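Tiltavico Day Trips

Hello, and thanks for stopping by! This is the readme for Tiltavico Day Trips, a small collection of notes on one-day outings by bus, ferry and on foot along the Tiltavico coast. It began as a list I kept for friends who came to stay and always asked the same thing at breakfast ("so where should we go?"), and it grew until it seemed selfish to keep it in a drawer.

Last updated Dec 7, 2021.

What you get

The main file, trips.csv, has 257 rows, one for each outing. They are grouped into 8 areas, starting at the harbor in Goh and running south as far as the salt flats below Gandodau. A second file, stops.csv, lists the bus and ferry stops, and you can join the two on the stop_id column.

Columns in trips.csv

trip_id: a plain number, never reused, even when I drop a trip
area: one of the area names, spelled the way the bus company spells them
start_stop and end_stop: these match stop_id in the other file
hours: walking and riding time together, with lunch left out (my lunches are long and I would not wish them on your schedule)
effort: from 1 to 5, where 1 is a stroll along the sea wall and 5 is the ridge path above Gandodau, which I still grumble about
season: the months when I would happily go again
notes: free text, sometimes rather a lot of it

How the notes were made

I have done every trip in here at least once, mostly in spring and fall, with a paper notebook and a good hat. Times were written down at each stop and typed up the same evening. Ferry times come from the posted board at Goh and were checked again in November, when the winter schedule starts.

Things to watch out for

The hours column assumes you make your connections. If you miss the last ferry back from Gandodau you are there for the night — a lovely place to be stuck, but do bring a toothbrush. Also, 14 rows have no season filled in, all of them inland walks I have only done once. Please read a blank as "I don't know yet" and leave it blank if you pass the file along.

Loading the files

Both files are UTF-8 with commas between fields and quotes around the notes. Any spreadsheet program will open them. If you use Flulow to draw the maps, load stops.csv first, then trips.csv, and set the join to start_stop.
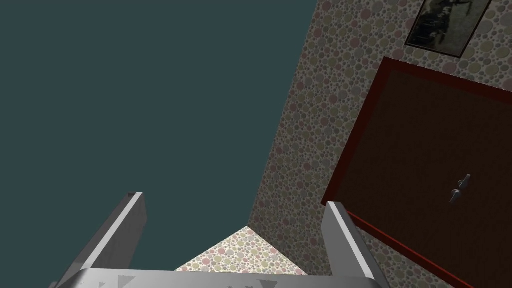
Sharing and fixes

Use the notes however you like, for your own trips or for a guide of your own, and please mention where they came from. If a bus has moved or a café has closed, open an issue with the trip_id and the date you were there. I read them all, usually over coffee, and I'm always glad to hear how the day went!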